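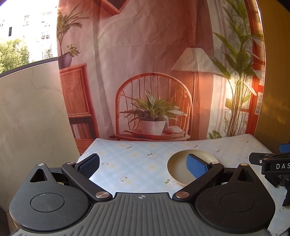
A table that is used every day should have a cloth on it. I have held this view for a long time and I hold it against most of my friends, who have bare tables and are proud of them.

The usual case against the tablecloth is that it is fussy. It belongs to grandmothers, it has flowers on it, it has to be washed and then it has to be ironed. Caoimhe Madigan, who has eaten at my table more often than anyone outside the family, calls mine "the meadow" and lifts the edge of it when she sits down, to check there is still a table underneath. There is. It has a scorch mark from a casserole and a long scratch from when we moved house, and neither of them bothers me between one wash day and the next.

I don't accept that a cloth is fussy. A bare table is fussy. A bare table wants coasters, then mats, then a trivet in the middle, and somebody has to put all of these out and wipe them and find the one that has gone missing. Oiled wood needs oiling again every February, or so Libor Beneš tells me, and he does it with the windows open and the chairs in the hall. I put a cloth down and eat.

The pattern matters more than people admit. White damask is for weddings, and shows everything. Plain dark cloth shows crumbs and flour. A small check in a pale colour hides a good deal, and a few printed flowers hide the rest, as the eye goes to the flowers first. Pale blue is the best colour I know of for food. Very little that we eat is blue, so whatever is on the plate stands out, even porridge. I would add a cream or pale yellow plate, a fairly shallow one with a rim, which looks right against blue and is kind to soup as well as to toast. White plates on blue are all right but a bit like a café.

I have owned three cloths in the last ten years that I would call proper ones. The first was a linen from Skoria, heavy, lovely, and no use at all, since it came out of the machine like a screwed-up paper bag and I was expected to find this charming. The second was a wipe-clean one. I know these have their supporters, and with small children I understand it, but they are cold under the wrists and a hot dish leaves a mark that never comes out. The third is a cotton check with white flowers, bought from a market stall for less than the price of a takeaway. It is 100 per cent cotton and washes at any temperature. I iron the middle and leave the sides.

Villads Brynjólfsdóttir put the other side to me well. Her point was that a cloth hides the furniture, and that if you have saved for a good table you ought to see it. I think this is the strongest argument there is. My answer is that you do see it, on the days the cloth is in the wash, and that you like it better for not having looked at it all week. She wasn't persuaded — she has a very good table.

There is also the matter of noise. Cutlery on bare wood is loud and a plate put down in a hurry is louder. With cloth under it the same plate makes hardly any sound, and in a small kitchen where one person is on the phone and another is doing homework this is worth having. A folded blanket underneath makes it quieter still, though it does make glasses less steady and I only do it in winter.

I would ask people to try it for a month. Buy cotton, buy it cheap, and get one long enough to hang a hand's width over each side. Any shorter and it slides about, any longer and it ends up in someone's lap. Wash it before you use it, on hot, so that it does its shrinking early. Mine lost nearly a hand's width and I had to turn the table leaf down until I bought the next size up.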